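What the Simulated Kitchen Can and Cannot Tell You
2026-06-23

Gyula Bodnár has spent most of the past year inside a kitchen that does not exist. The counters, the cabinets and the food are all computer-made, and so is the arm that moves among them. His group at Clamberg, a small robotics lab, uses the kitchen to train a control policy called Salen, and this spring it put out a result that drew a fair amount of attention. Salen, trained only in simulation, finished 80 percent of its test tasks.

I went to see him because I did not believe the number meant much. He was more willing to agree than I had expected.

"It means 80 percent in our kitchen," he said. "If people read it as 80 percent in their kitchen, I can't stop them. The paper says what it says."

What the paper says, in its abstract, is that the policy "handles everyday household manipulation." The word "simulated" first turns up in the second sentence. When I pointed this out, Bodnár shrugged and said abstracts are written last and in a hurry.

How the test works

The method is simple to explain. A person steers the simulated arm through a task with a hand controller, and the software records every motion. Salen learns from those recordings. Then the kitchen is shuffled: counters change color and material, objects move, appliances are swapped for other models. The policy gets one try at each new layout. There were 1,366 tries in the published test, spread over 40 layouts.

Most tasks are of the kind you would guess. Pick up a piece of food, put it in a bowl, open a drawer, turn a knob. Bodnár pulled up an espresso machine layout on his screen and let it sit there while we talked.

"The knobs are where I would look first if I were you," he said. "They're small, and the arm itself gets in the way of them. A policy that looks smart with a bowl can look very stupid with a knob."

So how did it do with knobs? The paper does not say. It gives one overall figure and a chart by layout, with no breakdown by task. Bodnár said the group has those numbers and plans to release them in September. I asked whether he could tell me if knobs came in above or below half. He thought about it and said, "Below."

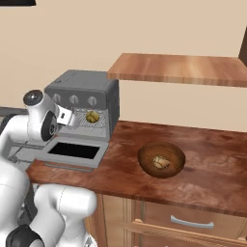
The trouble with soft things

Domenica Widmer read the paper with less patience. She runs tests on physical arms at Lappalainen, where her job is mostly to find out how a policy fails before a customer does. She has no stake in Salen, though she does admit to a long-standing grudge against simulation results in general.

"Food in these programs is a hard shape with a picture of food painted on it," she said. "A real dumpling gives. It sticks to the finger, it tears, it leaves something behind and now your gripper is greasy for the next one. None of that is in there."

Bodnár does not dispute this. The objects in his kitchen are rigid, he said, and friction is set to one value for each object and stays there. Modeling soft food would slow the software down too much to run a test of this size. He called it a trade, and said he would make it again.

Widmer's second complaint is about scoring. A try counts as a success if the object ends up within a set distance of its target when time runs out. The arm can bump the counter, drag the bowl or shove an appliance on the way, and the score is the same. "On my bench that's a broken bowl and a stopped line," she said. "In the paper it's a win."

I took that one back to Bodnár. He said the group did log contact forces, and that a stricter score was discussed and dropped because earlier work had not used one and the results would have been hard to compare. That is a fair reason. It is also a handy one, as the looser score gives the higher number.

Three months on a real arm

The claim that matters is the last one in the paper, that skill learned in simulation "should transfer" to hardware. The support for it is thin. The group ran Salen on a physical arm on 3 tasks, all of them pick-and-place, in one room with one set of lights. It did well on two of them. The third, lifting a lid, is covered in a footnote.

Bodnár said the real-arm work was never meant to be the main result. A larger trial is planned with Emus, a company that builds test kitchens, and he expects the score to drop. I asked how far.

"I'd be happy with half," he said.

Half of what he measured in simulation, or half of all tries?

"Half of all tries – and I'd be happy, I wouldn't be surprised if it was less."

Widmer, when I passed this along, said she would put money on less. She also said she would like to borrow the recordings. The human demonstrations are good, in her view, and she thinks they are worth more than the policy trained on them. Bodnár says the full set will go up along with the task numbers.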